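Amarent Host Guide
Section 6: Adding a property to your account

Use this section to enter a house, apartment or group of buildings for sale or for holiday rental. You need an Amarent login and the deed reference for the property. Set aside 15 minutes for each building.

1. Sign in and open Properties. Select Add New.

2. Choose Sale, Rental or Both. If you choose Both, the listing appears twice in search results under one reference number.

3. Type the property name and the nearest town. Use the town name as it appears on the deed. Guests searching for Skarnbridge will not see a listing filed under Inder, even if the two share a road.

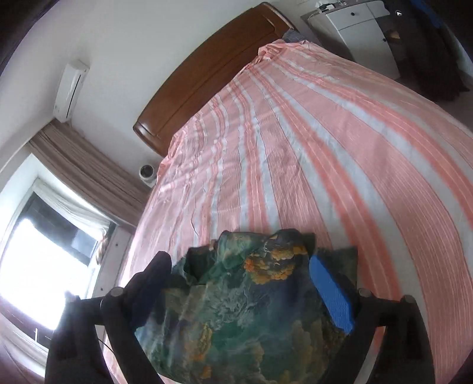 4. Enter the floor area of each building separately. Do not include open porches, wells or animal sheds. Land goes in its own box, in square yards or acres.

Note: Plots under 200 square yards are shown as "garden" and larger plots as "land." You cannot change this label.

5. Under Condition, select Ready, Needs Work or Ruin. Needs Work opens a text box. List the repairs still to be done, starting with the roof, water supply and wiring.

6. Set the price. For rentals, enter the nightly rate and the minimum stay. The deposit is set at 50 percent until you change it under Payments.

Caution: Changing the price after a guest has sent a request cancels that request. Answer all open requests first.
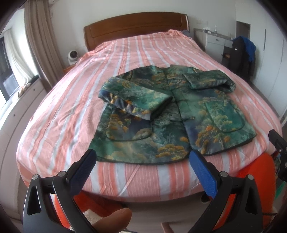

7. Draw the boundary on the map. Click once at each corner and double-click to close the shape. If a right of way crosses the land, mark it with the dashed line tool.

8. Select Preview, check the page, then select Submit.

Listings sent before noon on Saturday are reviewed the same day. Anything later waits until the next working day. If the status reads Held, open the message attached to it and correct the item named there. Submitting again without a correction puts the listing at the back of the line.

For properties with more than one owner, contact Ntombi Radebe at the Tefera office before step 8. Each owner must sign the consent form.

Section 7 covers calendars and key handover.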